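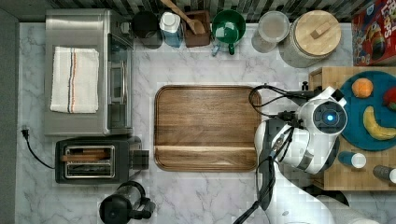 So our group (me, Korkor and Zanele) spent most of November teaching an arm to tidy up a kitchen counter, and wow, it eats up time! We called the project Fovov. I drove the arm by hand for 229 demos, mostly moving fruit from the plate to the cutting board, and we tossed 98 of them (bad grasps, or me getting bored and jerky), so 131 went into training. My first 100 were slow and wobbly, and the policy picked up the wobble too. Korkor redid the banana ones with a lower approach, and those are in the second set.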